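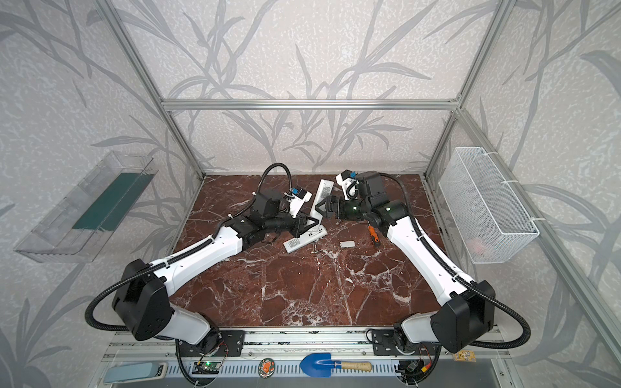 Figure 7.1 Two robot arms over a marble tabletop, the left gripper at a white electronic device.

Chapter 7
Branching Structure and State in Narrative Games

7.1 Introduction

A narrative game presents the player with decisions and changes later material according to the results. Chapter 6 treated dialogue as a single exchange. This chapter treats the whole story as a graph, in which each node is a unit of playable content and each edge is a transition the player can cause.

The simplest such graph is a tree. Every decision produces new nodes, and no two paths meet again. Trees are easy to reason about and expensive to build. A tree with two options at each decision and only six decisions in sequence ends in 64 separate leaves, and a given player sees one of them per session. For this reason pure trees are found mostly in short text games.

Most commercial designs use a folded graph. Paths separate after a decision and rejoin at a required node, called a gate. The difference between the paths is kept in variables – usually called flags when they hold only true or false – and is read again at later points. The running example in this chapter, Skerkix, is a detective game with 18 chapters and 90 decision points. Its graph contains a gate at the end of every chapter except the last.

7.2 Terms used in this chapter

Node. A unit of content with one entry point and at least one exit. The final nodes of the story are treated as having an exit to the credits.

Gate. A node that all surviving paths must pass through.

Flag. A stored value set by one node and tested by another.

Reach. The share of first-time players who enter a given node, stated as a percentage. A gate that no player can fail to arrive at has a reach of 100.

Delay. The number of nodes between the setting of a flag and its first test.

Reach and delay are the two quantities the designer controls most directly. A node with low reach costs as much to produce as any other, so its length should be justified. A long delay can make a consequence feel significant, but it also raises the chance that the player has forgotten the cause. In Skerkix, hiding the witness's letter in the Stilier Hotel sets a flag that is not tested until the trial. The designers placed a short reminder between the two nodes, in the form of a journal entry.

7.3 Timed decisions

A timed decision adds an exit that is taken when the player gives no input. This exit must be written with the same care as the others. Treating silence as a copy of the first listed option is a common fault – the player reads it as an error in the game. Section 7.6 compares two handling methods used in Drekon, where 50 of the decisions are timed.

7.4 Before you continue

Readers should be able to draw a state diagram and to write a truth table for three variables. Both are reviewed in Appendix B. The exercises at the end of the chapter use the Skerkix graph, printed in full in Appendix D, and Exercise 4 requires a spreadsheet or a simple script.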